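La cámara de muñeca no se elige por la hoja de datos

Opinión · Manipulación y visión

Llevo tiempo leyendo comparativas de pinzas en las que la cámara ocupa una línea al final de la tabla: resolución, interfaz, peso. La pinza se mide por fuerza de cierre, carrera y repetibilidad. El controlador, por latencia. Mi tesis es que este reparto está mal planteado y que la primera magnitud que habría que publicar es la fracción de imagen útil que queda libre cuando los dedos están montados.

En nuestro banco hemos probado 2 juegos de dedos, uno de Keltis y otro de Rollberg, sobre el mismo brazo Peltonen y con el mismo controlador Aver. Los dos cumplen lo que anuncia el fabricante. La diferencia apareció al revisar el flujo de vídeo: con el dedo ancho, la punta tapa justo la zona donde el operador necesita decidir. Un dedo más robusto aguanta mejor el par lateral, y a cambio obliga a trabajar de memoria en los últimos centímetros.

La segunda cuestión es el material de prueba. Los cubos mates de color uniforme sobre fondo negro dan curvas muy limpias y poco más. Prefiero objetos con relieve repetido, plástico brillante y una superficie de apoyo con veta, que es donde los detectores de bordes empiezan a inventar contornos. Un reflejo sobre una placa de tetones elimina la rejilla en esa zona, y con ella la referencia que el algoritmo usaba para estimar la orientación. Si el ensayo no contiene ese caso, el resultado no dice nada sobre un taller con luz real.
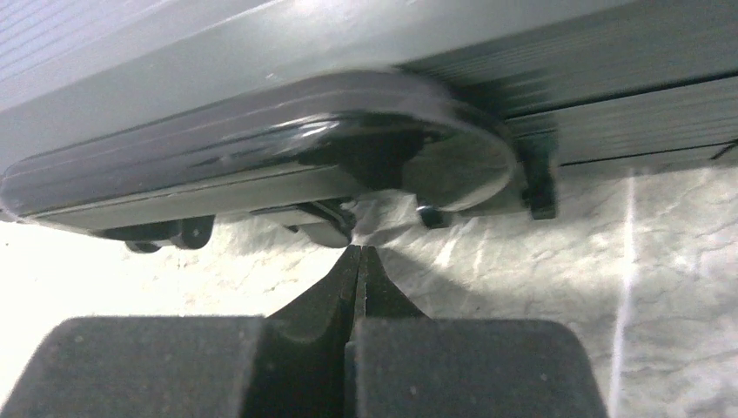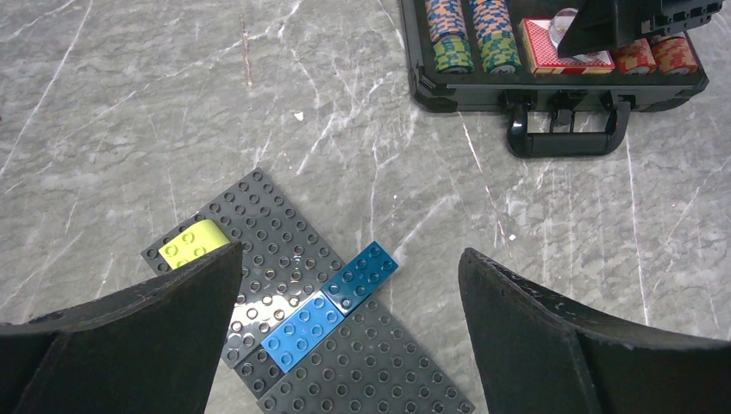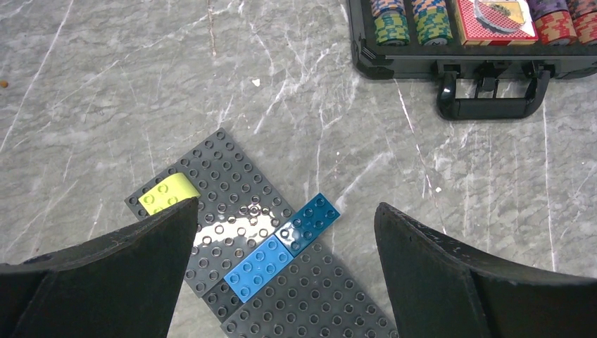 Vistas desde la muñeca: los dedos de la pinza entran por la parte baja y debajo se ve la superficie veteada. En la segunda y la tercera, placas de tetones con ladrillos y un maletín de póker abierto.

Hay quien defiende resolver la oclusión con una cámara externa. Es razonable en una celda fija. En cuanto el brazo cambia de puesto, la calibración extrínseca se convierte en una tarea diaria, y la cámara externa tiene sus propias oclusiones – el antebrazo, sobre todo. La de muñeca conserva una ventaja que ninguna otra ofrece: la relación geométrica con los dedos es constante. Conviene aprovecharla antes de añadir sensores.

Con el controlador pasa algo parecido. Hicimos 500 ciclos con cada juego de dedos y el registro del Aver no mostró nada anómalo en posición ni en corriente. Los intentos dudosos solo se identificaban al mirar las imágenes. Un informe basado en el registro habría dado por equivalentes ambas pinzas.

Propongo 3 datos mínimos para cualquier comparativa seria: porcentaje de imagen ocupado por los dedos en apertura máxima y en cierre, distancia a la que la punta deja de estar enfocada, y comportamiento ante brillos especulares con exposición fija y con exposición automática. Ninguno requiere instrumental caro. Los dos primeros se obtienen en una mañana con una carta de calibración.

Queda sin resolver el acabado de los dedos. Una superficie mate reduce los reflejos parásitos, pero se marca con el uso, y no he encontrado ningún fabricante que documente cómo afecta ese desgaste a la segmentación. Mientras tanto, en nuestro banco seguimos rehaciendo la máscara de los dedos a mano cada vez que cambiamos de juego.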